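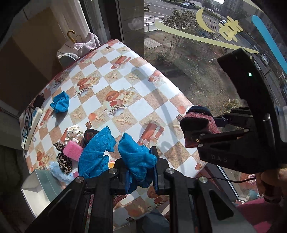
Photo: Noémie Sawatzky

I've been meaning to write about the cloth drawer since August and now the tree in the courtyard hasn't got a leaf on it, so you can see how that went.

For anyone new, the cloth drawer is the second one down in the kitchen, under the cutlery, and it's where every soft thing in the flat ends up once it stops having a proper job. Dishcloths, dusters, the remains of at least two T-shirts, hair things, a sponge still waiting to find out what it's for. I could open it if I put my hand in flat first and pushed everything down like I was getting a cat into a carrier. Closing it was a two-stage affair. Last month it stopped closing at all, and I walked into the corner of it twice in one evening and decided that was that.

So everything came out and went on the table by the window, where the light is best and where I can look down at the cars when I get bored (I got bored a lot). I've kept the tablecloth on for this, partly to protect the table and partly out of laziness. A few of you have asked about the tablecloth before. It's the tan and white checked one with starfish on it. And roses. And red gift boxes, and little cups with black and white checks. I don't know who sat down and thought, yes, starfish and roses, that's a kitchen. I love it. I bought it on the market from a man who was packing up and would have sold me the trestle as well, and I've never seen another one like it. The one drawback is that if you put a small patterned thing down on it you will lose that small patterned thing. I spent ages looking for my leopard-print scrunchie and it was in front of me, sitting among the roses the whole time.

Which brings me to scrunchies. I have short hair now! I've had short hair for two years! And yet. There's a white one with black polka dots, there's the leopard print, there's a dark red patterned one which I think came free with something, and they were all in with the dishcloths, picking up fluff. I put them in a row to be sensible about it and then got sentimental. The polka-dot one I wore to my interview at Van Hecke, when I had hair down to my elbows and thought an office would want to see it under control. I didn't get the job, but the scrunchie held up very well. It stays. The leopard one stays because my niece has her eye on it. The dark red one went into the giving-away pile, came out again, and is at the moment on my wrist, so I'd say it's winning.

The blues were the real problem. I am apparently a person who buys blue cloths. I had no idea. You buy one because it's blue and you like blue, and then a while later you're in the shop and you think, ooh, a blue cloth, and no part of your brain goes "hang on". There's a small one, a big rumpled one that I'm fairly sure began life as something grander, and more besides. They'd all got wound round each other in the drawer and came out in a single lump, like something off a beach. And they all do different things, that's what makes it hard. The big one is for windows. The small one is for glasses, mine, not the drinking kind. If you mix those two up you'll know about it the next time you try to read a bus timetable. I've missed the 356 that way, squinting at it as it sailed past.

My friend Brittany Sutherland, who some of you will remember from the jam business, has a system. Everyone has a friend with a system. Hers is that you pick up each cloth and say out loud what it last wiped. If you can't say, it goes. I tried this and found I could remember far too much. I held up one blue cloth and remembered a whole bottle of Kavo cordial going over at my birthday, and where everyone was standing, and what was on the radio. That isn't a reason to keep a cloth, I do see that. It's in the keep pile.

Then there's the knitted one. Maroon and a very dark navy, and I made it myself, which you'd be able to tell if you looked at it closely, so please don't. It was meant to be the start of a scarf. I'd bought the wool (Tetham, end of line, the last of it in the basket) and I'd got a pattern and a cup of tea and a free weekend, and at some point on the second afternoon I understood that I was not a person who was going to knit a scarf. So I cast it off where it was and called it a cloth. It's been a trivet, a thing to stop the door banging, and a sort of blanket for a plant I was worried about. It doesn't do any of those particularly well. It's too thick to dry a glass and too holey to keep anything warm. But I did make it, and there's one bit near the middle where the tension is perfect for four whole rows, and I like to find that bit with my thumb.

I've washed it on cool and given it a pull back into something near a rectangle. If anyone knows how to stop the edges curling I'd be grateful. I've read three different answers and they all begin with "before you cast on", so thank you, very helpful.

The pink sponge I can't account for at all. I don't buy pink sponges. I buy the Destix ones from the big shop by the station, and those are green. I'm keeping it for the bath.

Anyway, what I did in the end, in case you've got a drawer like mine and came here for something practical (sorry, you must be new):

I gave up on sorting by colour within ten minutes, for the reasons above. Sorting by size looked lovely but told me nothing. What worked was sorting by room. Anything that goes near food stays in the drawer, folded in thirds and stood on its edge so I can see it. Window and glasses cloths live on the windowsill side of the room now, in a bag on a hook. Hair things go in the bedroom like a normal household's hair things. And whatever was too far gone for any of those got cut into squares for shoes and bike chains and went under the sink.

The folding in thirds I was sceptical about. I've seen the videos, and the people in the videos own about four cloths each, all linen. But it does work on ordinary tatty ones, as long as you don't pack them in too tightly. If they're crammed, you pull one out and the two next to it come up for a look as well.

The white box is for the in-betweens. I know, I know. You're not meant to have a box for in-betweens, Brittany was very firm about that. But I'd far rather have a box with a lid of shame on it than start shoving things back in the drawer, and I've told myself that when the box is full I have to go through it properly. It isn't a big box. That's as strict as I get.

The windowsill is the bit I haven't tackled. There's a lavender towel living there, and something grey I keep meaning to mend, and the umbrella with the gold handle, which hooks very nicely and so has hooked there for months. The umbrella at least has an excuse, it's been raining sideways all week. The towel has no excuse. I see it every morning when I have my toast and every morning I think, tomorrow.

And before anyone writes in again, yes, the yellow decals are still up on the window, and no, I'm not taking them down. They were there when I moved in 10 years ago and I've grown very fond of them. In the late afternoon they go all bright at the edges, and the character I've been looking at over my tea for a decade is one I could probably draw in my sleep, although I'd get the strokes in the wrong order. I did have a go at cleaning round them with the big blue cloth while I had it out. There's one corner I can't get my finger into. If I use a cotton bud it leaves fluff, and then I need another cloth, and that's how a person ends up with a drawer like mine.

Noémie stayed for soup afterwards. We had to eat it off our knees on the sofa, what with the table being under all the piles, and she went home with two dusters and a tea towel that she insists she lent me in the first place. I'm not sure she did. It's a nice one, too, with a stripe.

Next time: the saucepan lids. I've got the cupboard door wedged shut with a chair until I feel up to it.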